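Clustton Bench Set – data card

Maintained by Rodica Surdu and Anselmo Rivas
Last edited 8 Apr 2026

What is in the set

Clustton is a collection of 651 pictures of small repair work on tables: tool cases, tapes, glue, strips, and the small waste that collects near them. We made it for people who study how work materials lie on a table while the work is still going on. Most collections we knew show tools clean and in a straight line, and our students at Stornilance could not learn much from them.

The pictures are sorted in 6 folders, one for each kind of material. 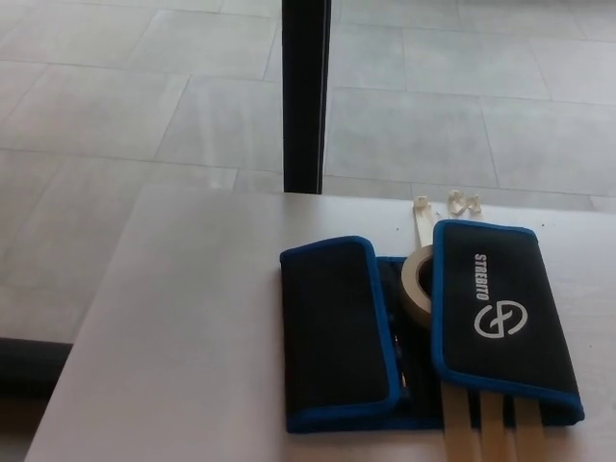 Masking tape is the most difficult material to label, and we changed our rules for it 3 times. The first rule was one label for everything made of tape. It failed quickly, as a roll standing in an open case and a curled scrap at the back of the table do not have the same shape or the same use. Now the roll has the label "roll", the long pale strip that goes from it toward the far edge is "strip_long", and small twisted pieces are "scrap". When the labeler can't decide between paper and tape, the label is "scrap_unsure". The flat wooden strips under the case flap go to "wood_flat", also when only a part of them is visible.

Rules for cases

Open cases get one outline for the full case, with both flaps inside it. Do not draw a separate outline for the flap – we tried this in May and the results of two labelers were never equal. Printed words on a case are copied in capital letters if they are printed so. Things inside the case are labeled only if the labeler can name them. If not, write "contents_dark" and continue.
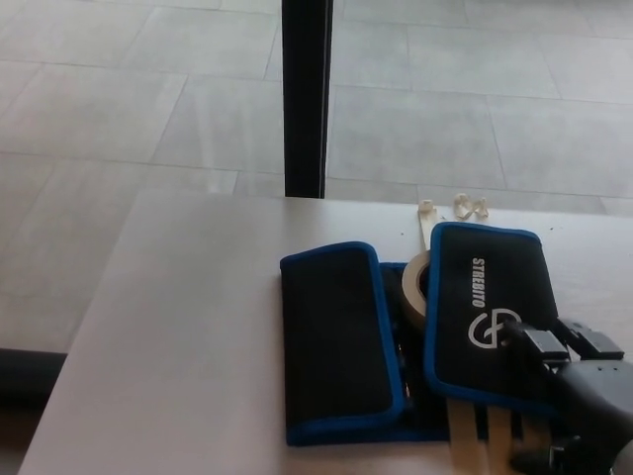

Folder "tape": roll between the flaps of a STREBITO case, two curled scraps near the far edge. Case contents: "contents_dark".

Known problems

– White and light gray tables are too common. Silviu Buzatu is preparing roughly 100 pictures on darker wood.
– Pale tape on a pale table has weak borders. Outlines of strips can be wrong by a few pixels, mostly at the curled end.
– Crumbs and dust have no label. Veronica Sima asked for one, and we are still discussing it.
– The folder "glue" has pictures with the old names. Please use the file names_old.txt to convert them.

Corrections

Send corrections to Anselmo with the picture number and the label you propose. One message can have many corrections, but please keep one folder per message.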